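Workshop notes: hand-held grippers, second build

The second pair of hand-held grippers is assembled and in use. This item covers what changed from the first pair, for members who are building their own and have been asking for part sizes and settings.

The body prints in two halves and closes with M3 screws. Halldóra Riis moved the parting line away from the trigger pivot in June, after two bodies from the first batch split at the same place. The pivot now sits in one half only, with a brass bushing pressed in. Ream the bushing after pressing, as it closes up slightly. Wall thickness is unchanged. If you are still printing from the old files, stop and pull the new ones from the Oddsson folder on the shared drive.

Finger travel is set by a printed cam. The first cam gave too little opening for fruit and too much force at the end of the stroke. The new one opens to 83 mm and flattens out over the last third. Curved pads seat better on round objects than the flat ones did, but they wear faster at the tip. Keep a spare set printed.

Marker cubes go on top of the body, faces square to the finger axis. Glue is fine for the faces, but the cube itself must be screwed down. A cube that has shifted by a degree or two still tracks well and gives a wrong finger position, so the fault is easy to miss. Re-run the calibration script, Kavumico, whenever a cube has been off. 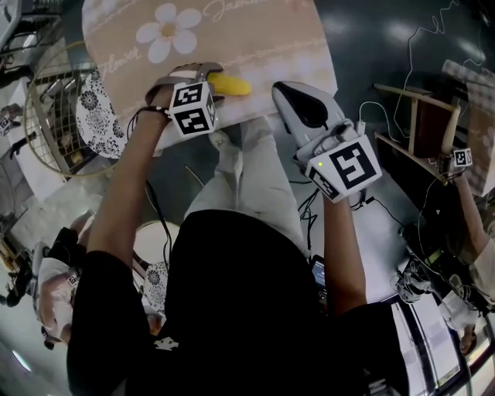
Grippers in use on the workshop floor.
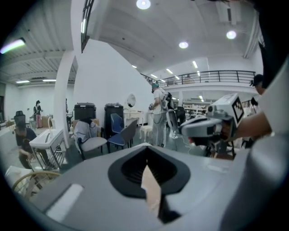

Does the left gripper need its own calibration file if both bodies come from the same print files?

It does. Print shrinkage and screw seating differ enough between bodies to move the cube relative to the fingers. Make one file per gripper, name it with the number on the inside of the trigger, and do not copy values across, even as a starting point.

Cabling remains the weak part of the build. Leave a service loop at the wrist and clamp the jacket inside the body, so that a pull on the cable does not reach the connector. Idris Ruddock cycled one trigger 2000 times on the bench with the clamp fitted and logged no dropouts. Without the clamp, the same cable failed at 412. The clamp is a single printed part and takes 19 minutes on the small printer.

Trigger springs are the ones from Istundale. The softer grade feels better for the first few minutes but does not return the cam fully once the pads have some wear on them. Use the stiffer grade.

Bench time for assembly is Tuesday from 6 p.m. Bring printed parts with the supports already removed. Bushings and M3 hardware are in the drawer marked Sistura, under the drill press. Sign out what you take.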